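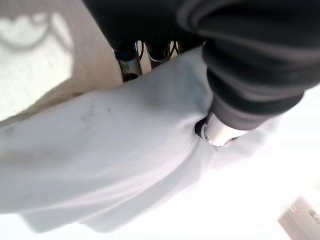

Two gray marks on the pale cloth, one streaky, one rounder and smaller.

Search the list archive
Enter keywords Go

Subject: Re: [Fivelton Mending & Laundry] gray smudges on light cotton, what now?

Dennis Biwott wrote:

> Hi all, has anybody had luck with gray marks on very light fabric?
> I folded a whole stack of tops and cloths in March and put them away
> thinking they were fine, and now I keep finding these faint smudgy
> lines on the pale ones. No idea if it's grease or pencil or something
> off the dryer. I've washed one of them 2 times, warm, regular
> detergent, and I can't say it did a thing. Is it worth fussing over or
> do I just dye everything navy and move on?
>
> Dennis

Hi Dennis, and hi everybody,

Please don't dye everything navy! (Or do, but let me talk you out of it first, I have opinions.)

The picture up top is a piece of mine with much the same trouble, a soft pale thing with a slightly brushed finish. There's a streaky mark made up of a few short lines, and then a smaller round spot off by itself. I didn't notice either one while I was folding, only when I had it spread out later, and I was pretty annoyed, I'd just finished the whole pile.

My first question for you is whether yours has been through the dryer since the marks showed up. If it has, you can still try, but I'd keep it out of there from now on until you're happy with it. I hang mine over the shower rod and look at it again in the morning by the window. Wet cotton hides everything, so don't go by how it looks coming out of the sink.

For short streaky lines my guess is always metal rub or grease, the kind you get from a zipper, a drying rack, or the edge of the machine drum. Run a damp white rag around the inside of your drum, and along the rubber seal too if you have a front loader. Mine came out gray the first time I did it and I'd been blaming the socks for months. If your rag comes out clean, check the rack next.

For the mark itself I lay the fabric flat with a folded towel under it, put one drop of plain dish soap on the spot, and work it in from the back with a fingertip. No brush! A brushed cotton will go fuzzy right where you scrubbed and then you've got a clean patch that looks worse than the smudge did. Leave it 19 minutes (my oven timer sticks at 20, long story), rinse from the back, and see. Then do it again before you try anything stronger.

If that gets you nowhere, Gachanja on the corner still sells the laundry bar in the green paper. I rub it on dry and then wet it, which my sister says is backwards. She's got whiter sheets than I do so maybe listen to her.

As for whether it's worth it, I'd say yes for something you wear and no for a cloth. Faint marks on a cloth don't bother me one bit, and once it's all folded up with the creases going every which way you'd have to hunt for them. I've got a rag drawer full of things that used to be nice.

What are yours made of, by the way? If there's a label left, tell us what it says. And did you mean all the pale ones or just the ones at the bottom of the stack? If it's the bottom ones I'd take a hard look at that shelf.

Oh, and whoever borrowed the big Clillitz steamer, I'd like it back before the swap if you're finished with it. The hose is supposed to be in the bag too.

Recent on this list
Towels that won't stop shedding
Folding fitted sheets, round 2
Galtska drying racks: rust at the joints?
Swap table: bring hangers
Ironing brushed cotton inside out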